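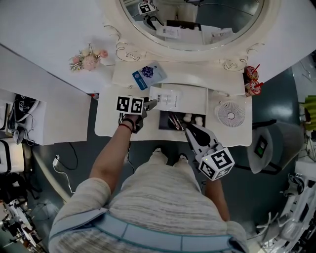
*Two handheld grippers at the vanity table, the right one in the open drawer.*

# Keep the cheap gripper, change the table

I have tried handheld grippers for some time now, and I want to argue for an opinion which is not very popular among the people I work with. We compare too much the grippers and too little the places where we use them.

In our small workshop in Flakthorpe we had two pairs to choose from last March. The first was the Kulberg pair, which is light and has simple fingers. The second was the Zabala pair, with a stiffer jaw and a trigger that feels much more expensive. Everybody who took both in the hands preferred the Zabala. I preferred it too. On a clean bench, with blocks and plastic cups, it closed more evenly and I got tired later.

Then we moved to furniture. We have a white vanity table with a drawer and an oval mirror, and it taught me more than the bench did. A drawer is a narrow place. Your hand is no longer above the object, it must come from the top and a little from the front, and the marker cube on the gripper goes in its own direction when you turn the wrist. Tweezers lie flat on the bottom and give the fingers almost nothing to hold. A packet on the tabletop is easy to take by the edge and hard to take by the middle.

In the drawer the better jaw did not help me much. The Zabala body is wider, and I hit the front of the drawer with it again and again. With the Kulberg I could go down to the bottom with the elbow still low. Of the 2556 recordings we made at that table, we kept 1163 after checking, and the reason for throwing away was very seldom that the fingers slipped. Most often the tracking of the cube was lost for a moment, or the two hands came so near to each other that one cube covered the other.

The mirror is a subject for itself. The marker cube appears in it a second time, and a tracker that is set up too generously can accept the reflection as a candidate. My colleagues wanted to cover the glass with paper. I was against it and I am still against it. People have mirrors. If our software works only in rooms without mirrors, I would like to know this in the first week and not after a year of work. We kept the glass open and made the check on the marker position stricter, and I think this was a better use of two days than another test of finger rubber.

There is a serious argument on the other side. If you change the place all the time, you cannot say which gripper is better, because every number has the table mixed into it. This is correct. For a data sheet you need a fixed bench, the same light and the same 100 objects, and I don't want to abolish this. But a data sheet answers the question of the person who sells the gripper. The person who will use it asks something else: can I put my hand there, can the camera still see the cube, and how does my shoulder feel after an hour.

The camera at the head deserves a word too. It looks down where I look, so it sees the drawer well when I bend over it. It also sees my sleeves. With the right hand low and the left one forward on the tabletop, both cubes stay visible most of the time, and this position we found only by practice. We tried the Dudach mount, which places the camera higher, and for the tabletop it was nicer. For the drawer it was worse, and I went back to the old one without regret.

Price I mention last, although for a small group it often decides first. We could have bought a second Zabala pair. We spent the money on a shelf unit and a cabinet with a bad hinge – the hinge is very useful – and I still believe it was right. If somebody gave me 4000 recordings from one perfect bench and half as many from five ordinary rooms, I would take the rooms.

I can be wrong about the stiff jaw. For heavy things, a full bottle for example, I had no chance to compare fairly, and my wrist says that the light fingers will bend. We will try it in the kitchen corner next, with both pairs, and with the cupboard door left on.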